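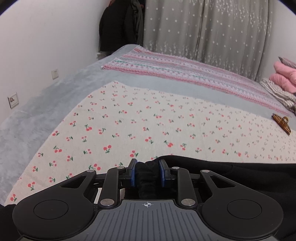 Print this page
E-mail this article

A Folding Standard Should Say What "Folded" Means

Working groups that write practice rules for household robots tend to begin with the hardware. They fix a grip force limit, a pinch clearance, a stop time, and a label for the charger. These are necessary, and most of them can be borrowed from older machine rules with small changes. The part that decides whether data and results from one group can be used by another comes later in the draft, usually in an annex, and it is usually thin. I mean the rules for how a task is shown, recorded, and judged.

Cloth is the case where the thin annex does the most harm. A rigid part has a pose. A bracket is in the fixture or it is out of tolerance, and a gauge settles the matter. A black knit garment on a bed has no pose worth the name. It has a set of layers, some of them hidden, and a person's opinion of when it is done. Two operators given the instruction "fold the shirt" will produce different stacks, and both will mark the trial as a success.

The Ciltholm draft, which I have been reading for comment, handles this in two sentences. It asks that the end state be "neat" and that the operator "confirm completion." I would strike both. "Neat" can't be checked, and an operator who confirms his own work is not a check.

A workable clause would name the reference edges of the garment, the number of layers allowed at the thickest point, and the largest permitted overhang of a sleeve beyond the body panel. It would state when the judgment is made: with the tool open and clear of the cloth. A garment that is held in shape by the fingers has not been folded. This is a common source of inflated scores, and a single line of text would remove it.

The second gap is the workspace. Most drafts still assume a table with a plain matte top, set at a stated height, with nothing else on it. That assumption made sense when the purpose was to compare arms. It makes much less sense for recordings taken with hand-held grippers, which are used in bedrooms and kitchens so that the data will carry the conditions of bedrooms and kitchens. A bed gives under load. A fitted sheet moves with the garment that is dragged across it. There may be a printed pattern under the work, a blanket at the far end, and a hair clip near the edge. If the rule requires the operator to strip all of this away, the recording returns to the table with extra steps.

I would therefore write the rule as a duty to declare. The operator leaves the surface in its ordinary state, and the record carries a short entry: type of support, whether the cover is fixed or free, whether small objects lie within reach of the tool, and whether other cloth of similar color is present. The last item matters more than it seems. Dark fabric on dark fabric is a hard case for segmentation, and a dark sleeve on the operator's own arm counts as dark fabric. A set in which this is never declared can't be sorted by difficulty afterward.

There are objections. Etar, in its response to the draft, holds that declarations add cost to each trial and that operators will fill them in badly. The first point is true and small. At Skimolen, where I consulted on a recording protocol, the entry took less time than resetting the garment. We looked at 226 declared trials and found that the poor entries were nearly all in one field, which asked for "clutter level" on a numeric scale. People can't rate clutter on a scale. They can say whether there is a loose object within reach. The field was replaced with a yes or no and the trouble stopped.

The other objection is that a standard should set a floor, and that a declaration sets nothing. I accept this in part. Some conditions should be required outright. The gripping surfaces should be clean and of a stated material, and the pad should be replaced on a schedule, as friction against knit changes with wear. Our interval was 1,000 closures, chosen with little evidence, and I would welcome a better figure. All fasteners at the linkage pivots should be checked for play before a session. Play at a pivot shows up at the fingertip, and the width reading then differs from the true opening. With a thin hem between the pads, that difference can decide whether the log reports a grasp.

Reset rules also deserve a floor. If each trial starts from the end state of the one before it, the garment learns the fold, so to speak: creases set in, and the later trials are easier. The garment should be picked up whole, shaken once, and dropped from a stated height. I would use 70 centimeters above the support. The number itself is of little importance as long as it is the same number everywhere.

Failed trials should be kept. The Yap guideline allows the operator to discard a trial "where the grasp was clearly lost." That permission should go. A lost grasp on soft cloth is an outcome, and a set without such outcomes tells a controller nothing about what slipping looks like from the wrist. Discard should be limited to faults in the recording itself, such as dropped data or a sync error, and the reason should be logged with the trial number.

The last item is privacy, which drafts for industrial settings omit because there was little to protect. A bedroom is different. The record will include bedding, clothes on hooks, and whatever is on the wall. Consent should cover the room as well as the person, it should be given by everyone who lives there, and it should be asked for again if the recording moves to another room. The Ciltholm draft has 2 lines on consent, both of them about the operator.

Comments on the draft close in January. I have sent mine with replacement text for the annex, and I would ask others who record cloth work in homes to send theirs, with trial logs attached where they can be shared.

Print this page
E-mail this article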